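Moved from packing line to "demo collection" after automation, is this normal?

Asked by Dalal M. in Work & Jobs

Background first. I worked 3 years on the sorting and packing side at a snack and household goods place, Mokis, Farnham site. In February they put in robot cells for the single-item picks and 18 of us were told our shifts were changing. Not fired. A few went to the loading side, a few to "exceptions", meaning you stand there and fix whatever the machine drops or jams on. Me and some others got offered a new thing where you do household tasks with a hand-held gripper in each hand and it gets recorded so they can train the next robots. Clearing tables, bagging up trash, that kind of work. In people's living rooms mostly, not the plant.

Pay is the same per hour so far. But they count sessions now instead of hours on the floor, and my target is 119 a month. Setup time doesnt count. If the tracking drops out and you redo it, that doesnt count either.
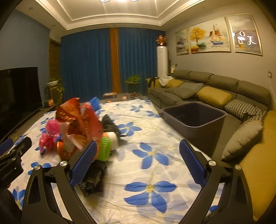
My wrists hurt by the afternoon, which they never did on the line. And plastic bags are the worst, chip bags especially, they slide and crumple and you squeeze harder than you need to. My lead says keep it natural. Ok but natural for who.

So questions. Can they switch me from hours to a session target without a new contract? And has anyone gone through this and is there still a job at the end of it, or am I training the thing that replaces me again?

3 replies

Fouad Salameh
Did this for a contractor called Etel, Abu Hammour, close to a year. Couple things.

Get the target in writing. Ask what counts as a session, who pays for setup, who pays for redos. We were on 638 a quarter and half the fights were over rejected ones. Once we kept our own log (start time, end time, reason for the redo) they began crediting tracking failures. Took a few weeks of nagging.

Wrists: stop death gripping the trigger. Light things need way less squeeze than you think. Put the table stuff near you before you start, ask if thats allowed, ours said yes. Swap tasks every hour if they let you, wiping then bags then folding. And report the pain now, on paper, dont wait till its bad.

Will there be a job, mixed. Some of our group went on to reviewing recordings and teaching new people. Others just ended when the task list ended. Ask what the task list is after this one. If your lead cant tell you, start looking around.

anon_reply
its all going to robots anyway, take the money while its there

packnship_mom
Not sure about the gripper stuff but on the contract part, depends where you are and what you signed. Look for wording like "other duties as assigned", mine had it and they used it for everything. That usually covers the duties, changing how your paid is a different matter. Call your local labor office, its free and they dont tell your employer. Bring your old pay stubs AND the new ones.

Also do you get paid for driving between the houses? Nobody at my place asked and we should of.

Dalal M. (asker)
Thanks, starting the log tomorow. Driving is not paid, no. Didnt even think of that one. Will ask about the review job too, there is one person doing it now and she said they want more.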